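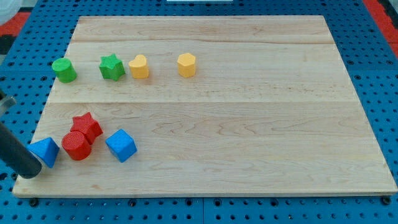

The Long Way Around to a Bra That Fits

By Ashton Katene

My grandmother bought her bras at Whitcombe, a narrow shop on the main street in Andurstead with a bell on the door and a fitting room the size of a phone booth. She went every December, whether she needed one or not, and she took me along from the time I was twelve. I would sit on a stool by the hosiery drawers while a woman with a tape measure around her neck talked to her through the curtain. I remember thinking it was the dullest errand in the world, and I would give a good deal to go on it again.

I bring it up because I spent most of this past winter trying to replace three worn-out bras, and I have come away with a great deal more respect for that tape measure.

Let me start with the state of my drawer, which I suspect looks something like yours. There was the beige one I wore to work, gone gray at the straps. There was a black one I bought for a wedding and never liked. And there was my favorite, an old Andia full-cup with a wide back, which I had worn so long that the hooks had started to bend and the band rode up between my shoulder blades every time I reached for a shelf. I was still wearing the size I was given in my twenties. My body had moved on and I had simply kept reordering!

A band that rides up is usually too big. I had it backward for years, and so did most of the friends I asked (over soup, in my kitchen, with a good deal of laughing and one person lifting her sweater to make a point). We all thought a looser band would be kinder. But the band does most of the holding, and when it's slack the straps have to take over, and that's where those red grooves on your shoulders come from. A new bra should feel snug on the loosest hook, so you have the others to move to as the elastic gives.

Cups are the other half of it. If you're spilling over the top or out at the sides, go up a cup. If the fabric wrinkles when you stand up straight, go down one, or try a different shape before you give up on the size, since a tall cup will gap on somebody who is fuller at the bottom. Going down a band usually means going up a letter to keep the same room, and that's the bit that sends people running. I went up 2 letters, and I'll admit I stood there looking at the label as if it belonged to someone else. It's only a letter. It fit.

I ordered four bras to try at home over the course of a month, and I want to say a kind word about the Gudodar, which surprised me. It's a soft-cup style with no wire, and I had always been told that wireless was for lounging around the house. This one has side panels in a firm knit and a band nearly as deep as my hand, and I wore it through a full day of errands and a long dinner without once going off to the restroom to fix myself. The lace at the top does show under a thin T-shirt, so I keep it for sweaters and blouses.

The new Andia full-cup was a bit of a letdown after all our years together. The straps are narrower than they used to be and they're set farther apart, so on my sloping shoulders they wandered. A friend with broader shoulders took it off my hands and loves it.

If you're trying things on at home, put on the top you wear most before you decide. Sit down in it, too, because a wire that behaves perfectly while you stand in front of the mirror may poke you under the arm the minute you settle into a chair. Lean forward when you put it on and scoop everything in from the sides. The woman at Whitcombe used to call that out through the curtain to my grandmother in a voice you could hear from the sidewalk, and I was mortified every time.

As for washing, I used to throw everything in with the towels. Now I do mine by hand in the sink with cool water and a little mild soap, then press them in a towel and hang them by the middle, between the cups, so the straps don't stretch. It takes me one song on the radio. If you must use the machine, fasten the hooks first and use a mesh bag. Please keep them out of the dryer, which is very hard on elastic.

Whitcombe is still there, by the way. The bell is new and the hosiery drawers are gone, but they still measure, and you don't need an appointment in the mornings. I've already told my niece I'm taking her in December, and she can have the stool.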